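About Trelley

Trelley is a small coastal and freshwater survey outfit. Seabed habitat mapping mostly, plus lakes, plus the occasional harbor nobody has looked at the bottom of for years. We go out, we look, we count what needs counting, we write it up. Clients are harbor authorities, land trusts, university groups, a couple of shellfish growers.

This page is overdue for a rewrite. It's getting one between two field trips so bear with us.

How it started

Detlef Hinrichs and Halfdan Overgaard met on a mussel bed survey in bad weather, and spent most of it arguing about quadrat size. Argument still going. They set up Trelley the following winter with 2 boats, one of which floated properly. First paid job was eelgrass, in a shallow bay behind a ferry dock. Slow work, cold hands, good data. The client came back the next year and has kept coming back.

We never meant to do lakes. Then a lake job turned up in April when the sea was too rough to launch, and we said yes. Lakes are now a good chunk of the year.

What we do

Habitat mapping. Side-scan first, then drop camera on the bits that look interesting, then grabs if the permit allows. You get maps, raw tracks, species lists and a report written so that a person can read it.

Eelgrass and kelp monitoring. Same transects, same time of year, same methods. Boring on purpose.

Sediment work. Grabs and short cores. Sieved at 1 mm unless you tell us otherwise, sorted by hand, stored in ethanol. Grain size goes out to a partner lab, everything else stays with us.

Freshwater inverts. Kick nets along the edges, grabs in the deep part. Tianyou Li runs this side and she will want to know your altitude, your road salt situation and whether anybody stocks trout.

Data rescue. Old survey notebooks, paper charts, station lists in a coordinate system that went out of use before some of us were born. Send them. We like these jobs more than we should.

What we don't do: fish stock assessments, contaminated sites, anything below diver-and-small-boat depths. For deep stuff ask Genadeo, they have the ship and the winches. We have sorted samples for them and they send us work when it's too shallow for the big hull.

People

Detlef Hinrichs. Boats, permits, quotes. Polychaetes when he is allowed to sit down. If you call before 7 in the morning he'll answer, after lunch probably not.

Halfdan Overgaard. Acoustics and maps. Does all the side-scan processing himself and dosn't like to be hurried, please don't.

Tianyou Li. Freshwater, lab lead, and the reference collection, now nearly 1,000 vials and all of them labeled twice.

Josphat Koech. Came from reef monitoring in warm water and has forgiven us for the temperature. Drop camera, dive planning, stats. Writes most of the reports, so if you've read one of ours and got to the end, thank him.

Czesław Śliwiński. Workshop. Frames, sleds, housings, cable repairs, the trailer lights again. Built the small camera sled we use on eelgrass, after the bought one kept digging itself in.

We also take on seasonal sorters, 8 last summer. Paid. Training is on the job and takes a couple weeks before you stop mixing up your amphipods. 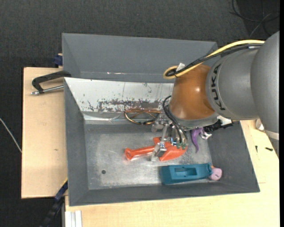
If you want to sort with us, write in early spring with a line or two on what you've done. Microscope time helps, patience helps more. No need for a fancy resume.

How we work

Fixed quote, weather days spelled out in the quote. If we lose a day to wind we tell you that evening, not at invoice time. Raw data is yours. So is the reference material if you have somewhere to keep it, otherwise we hold on to it and you can ask for it back whenever.

IDs get checked by a second person. When we can't get to species we say so and leave it at genus, or family, or in one memorable case "worm". Halves of animals only count if they've got the head.

Reports usually land 2 months after the last field day. Longer for big sediment jobs, sorting takes what it takes. We'll tell you up front.

Current stuff

Year three of the Anatberg lake survey, edge habitats done, deep stations still to come. A repeat eelgrass map for a harbor client. And the Hollmann notebooks, a whole shelf of dredge records in pencil, which Josphat and Tianyou are typing up on rainy days. The handwriting gets worse as the season goes on, you can tell when the weather turned.

Getting in touch

Use the contact form, it goes to all of us. Tell us where, roughly how deep, what you need it for and when it's due. A chart or a map with a circle drawn on it is fine. During feild season we're slow to reply, evenings mostly. The workshop door is round the back by the slipway, come by if the trailer's there.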